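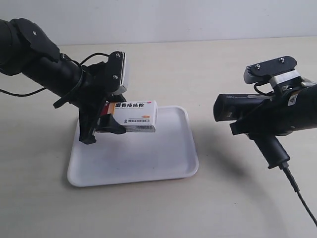
Vesto Dual-Arm Scan Station
Bench-mounted barcode capture for small cartons
Supplied and installed by Jomano

Overview

The Vesto station is a two-arm bench cell for reading and logging small packaged goods: pharmacy cartons, cosmetics, spare parts in retail boxes. One arm presents the item, the other operates a handheld scanner, and the item is then set down in a tray. The station is sold for sites that already own handheld scanners and want to keep them.

Throughput depends on the mix of cartons. Jomano does not quote a rate before a sample run. Send 40 items from your normal stock, including the ones your staff find awkward, and we return a written result for each item.

What is included

Two arms with parallel grippers and wrist-mounted sensors
Controller and power supply
Cable set and mounting plates
One white plastic tray
Commissioning, 2 days on site
Operator training for one shift

What is not included

Bench. The surface must be level, matte and a single light color. Gloss laminate is not accepted.
Guarding. Requirements follow from your own risk assessment.
Barcode scanner. See below.
Connection to stock software other than plain text output over the local network.

Choosing a scanner

Any pistol-style scanner with a straight handle can be considered. The grippers hold the handle from both sides, so handles with a deep finger contour or a wide trigger guard need custom finger pads, quoted separately. The head should clear the fingers when the handle is held. Cordless models are preferred – a scanner cord adds one more line to manage alongside the arm cables.

Budget for a spare. Charging is a manual task in the standard configuration, and a station with a single cordless scanner stops while it charges. 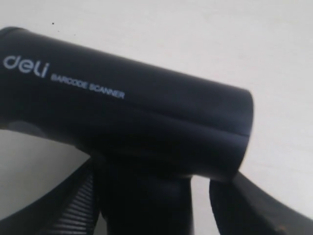 Site requirements

Clear wall behind the bench, plain and light in color
Even overhead light, no direct sun on the tray
One dedicated power circuit
Wired network point at the bench
Service access from both ends

Budget planning

Part number 937 covers the station as listed above. Most buyers also need a line for guarding, a line for the bench and a line for spare finger pads. Pads are a wear part. Grip loss shows first on coated cartons, and we recommend inspecting the ribbed faces weekly and replacing pads in pairs.

Lead time is 7 weeks from receipt of a signed layout drawing. The clock does not start with the purchase order. Layouts received in August are processed in September.

A lease is available through Asgate for sites that cannot place the station under capital spending. Pads and scanners are excluded from the lease and remain with the site.

Known limits

Blister packs without a carton are not supported. Bottles are supported only when boxed. Codes wrapped over a carton edge must be presented twice and will slow the cycle. Crushed or open cartons go to the reject position and wait for an operator.

Contact

Layout and site questions: Marianna Sikora
Sample runs: Jayanthi Nambiar
Leasing and quotations: Cecilia Baidoo

Sample runs start on Tuesday. Parcels must reach the workshop by noon the day before.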